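29/06/2018
Props table, second notebook

Continued from the page with the drawer measurements. The black handle is fixed with the new screws and the drawer does not jam any more when I pull it fully out. I put a little candle wax on both runners. Hannelore asked for the Huet paste on them, but I could not find the tin, and the wax is enough for now.

Today I worked on the food pieces for the small table. The set must be readable from a distance for people who see it the first time, so the question is which pieces look too similar when they lie close together. The red pepper gives no trouble. The yellow pepper and the banana are the difficult pair. If the pepper lies on its side against the banana, the two yellows run into each other and only the stem helps. I have written the same remark in April, and then we kept both.

The green pepper I keep in the basket on top of the drawer unit, together with the white piece. I like how it looks there, but the basket stands very near to the corner. To try: move it 4 cm to the inside and put a thin rubber mat under it.

The round orange piece is also not decided. It is meant to stay beside the banana. Its colour is pale, and from the door I take it sometimes for a fruit and sometimes for a bread roll. Perhaps this is only my eyes after a long afternoon.

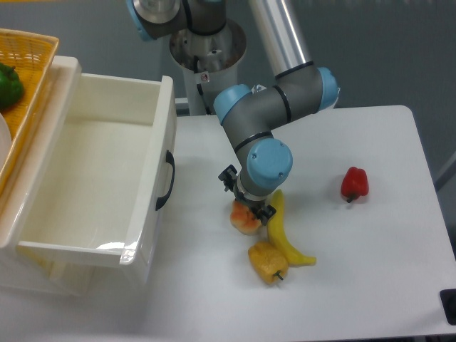
Yellow pepper below the banana, red one alone on the right, drawer open.

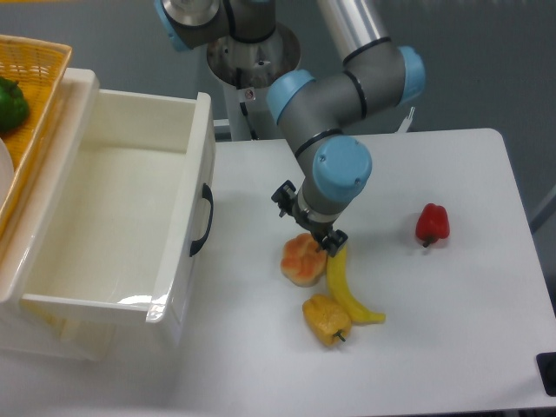 Nilmini Begum wrote on the margin of my draft that she would not change the yellow pepper at all. In her opinion the banana should go further to the back, and the pepper should come to the front left, near the drawer, where the white plastic gives it a clear border. She also asks me not to paint anything before she has seen the table with the evening lamps. I agree with this, the lamps make every yellow warmer and I have not tested it yet.

Paint, in case we need it: the Hanerik matt green covers well in two coats, 39 minutes between them was enough on the test piece. The yellow from the same box I do not trust, it stays a bit sticky at the stem.

The tabletop I wiped with 70 % alcohol before starting. It shows every fingerprint beside the drawer, so please use the cotton gloves from the shelf.

Open points:
basket mat, ask Taner for the offcuts
banana to the back, try it with lamps
second label for the box, the old one says only Danness
find the Huet tin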